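Cuaderno de taller – proyecto de limpieza asistida, grupo de automatización
03/09/2023

Entrada larga porque la semana pasada no apunté casi nada y luego Hajnalka me pregunta cosas que no sé contestar.

Estado del proyecto: seguimos con el brazo Brullix y la pinza de dos dedos. El objetivo del semestre no ha cambiado. El robot tiene que pasar un trapo por superficies verticales y planas de máquinas de laboratorio sin enganchar nada y sin apretar más de lo debido. La entrega intermedia es en noviembre, con demostración delante del resto de grupos. La final ya se verá.

Lo de hoy ha sido sobre todo en el laboratorio de ensayos, con la máquina universal. La elegimos en la primera reunión por tener en poco espacio columnas lisas, husillos roscados, chapa pintada y un dial con cristal. En el almacén de piezas del curso no hay nada parecido y montar una maqueta nos habría llevado más tiempo que el proyecto.

Reglas de trabajo en la máquina, otra vez, que luego se olvidan:
Seccionador abierto y candado puesto antes de acercar las manos. La llave la lleva quien limpia.
Los husillos no se tocan con el trapo. Se enganchan los hilos en la rosca y además se llevan la grasa.
Nada de disolvente en el panel. Trapo seco.
Mangas recogidas.

Primera parte: zona de columnas. Hicimos pasadas a mano para decidir desde dónde tiene que entrar el brazo. De frente se llega bien a la columna gruesa, pero el husillo de la derecha queda muy cerca y el margen lateral de la pinza es justo. Con la muñeca girada se gana algo de sitio, a cambio de perder apoyo del trapo por abajo.

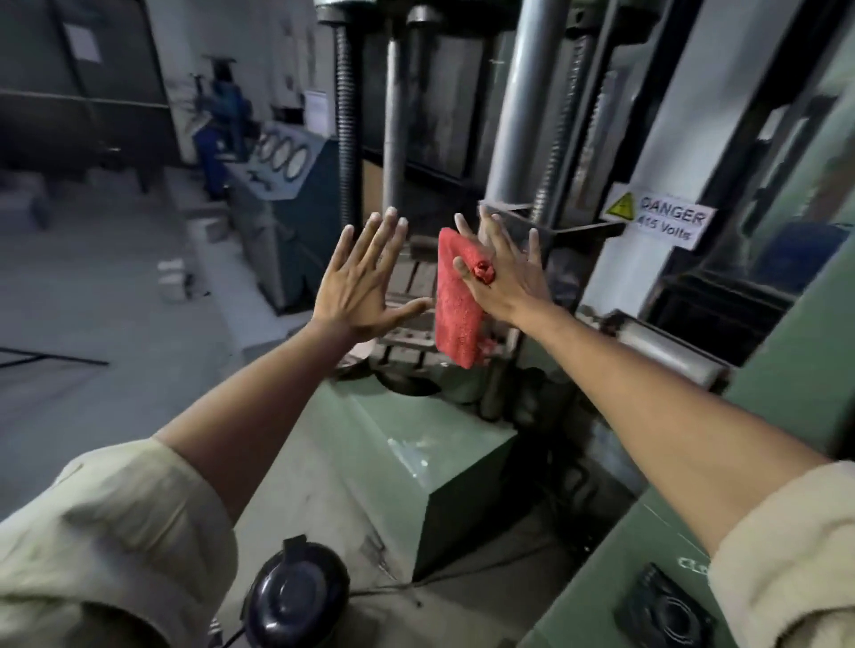

La trayectoria que propongo es entrar por encima del plato ranurado, apoyar, bajar en vertical y retirar hacia atrás antes de cualquier giro. Chalerm prefiere girar durante la bajada para ahorrar tiempo. En simulación le sale bien, pero el modelo que usa tiene los husillos como cilindros lisos y el trapo como una placa rígida. Le he pedido que engorde los husillos en el modelo y que repita. Si sigue saliendo limpio, probamos la suya.

La etiqueta de peligro de 415 voltios del montante derecho hay que tratarla como zona prohibida. No por la tensión, que para eso está el candado, sino porque una etiqueta medio levantada por el roce es lo primero que nos van a reprochar. Anotada en el mapa de exclusiones con margen propio.

Registro de pasadas: llevamos 1127 tramos anotados en total desde que empezamos. De esos, 182 están marcados como dudosos y hay que repasarlos. Casi todos los dudosos son de los primeros días, cuando cada uno ponía el principio del tramo donde le parecía. Criterio único desde ahora – el tramo empieza cuando el trapo toca la superficie y acaba cuando deja de tocarla, aunque la mano siga moviéndose en el aire. Hajnalka ha escrito el criterio en la primera hoja de la carpeta. Leedlo.

Segunda parte: panel y dial. Aquí el problema es otro. Espacio hay de sobra, pero el cristal no debe recibir carga y a la izquierda está la tira de pulsadores. UP y DOWN arriba, ON y OFF debajo. Un roce ahí con la máquina en servicio sería un disgusto serio, así que toda la tira entra en el mapa de exclusiones igual que la etiqueta.

Propuse dividir el dial en dos mitades y limpiarlas por separado, siempre del centro hacia fuera. El bisel negro sobresale y el trapo se frena al llegar, y si el brazo viene con velocidad la fuerza sube de golpe. A mano se nota y uno afloja sin pensarlo. El brazo no afloja si no se lo decimos.

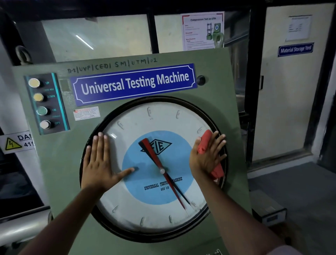 Para el límite de fuerza en el cristal vamos a empezar muy bajo e ir subiendo hasta que el trapo arrastre el polvo. El sensor de muñeca es el Rukel del año pasado, que tiene deriva en frío. Hay que encenderlo un buen rato antes y ponerlo a cero con la pinza ya sujetando el trapo. Con la pinza vacía el cero no vale. Perdí una mañana entera por eso en el curso anterior y lo dejo escrito con ganas.

Sobre el color del trapo: rojo, y se queda así. El panel y la carcasa son verdes y el resto es casi todo gris, de modo que la segmentación por color funciona sin mucho ajuste. Lo único rojo que molesta es una de las agujas del dial. La máscara se la come a veces y cree que hay trapo donde no lo hay. Chalerm va a filtrar por área mínima. Yo habría enmascarado el centro del dial y listo, pero le dejo probar.

Los trapos Balogh sueltan pelusa. Los Broleck son algo más gruesos y la pinza los agarra peor por el borde, aunque doblados una vez aguantan. Usar Broleck doblado hasta nuevo aviso.

Software: la versión del planificador que está en el portátil del grupo no es la buena. La buena es la compilación 1658. Con la otra, el brazo ignora las zonas prohibidas si se cargan después de la trayectoria. Comprobar el número al arrancar, sin excepción.

Pendiente:
– Chalerm: repetir simulación con husillos engordados y filtro de la aguja.
– Hajnalka: repasar los tramos dudosos y pedir turno en el laboratorio de ensayos para el brazo.
– Yo: mapa de exclusiones en limpio, soporte para el cable del sensor y preguntar si el candado puede quedarse en nuestro armario.

El cable del sensor sigue sujeto con cinta. Mirar si vale la brida que sobró del carro.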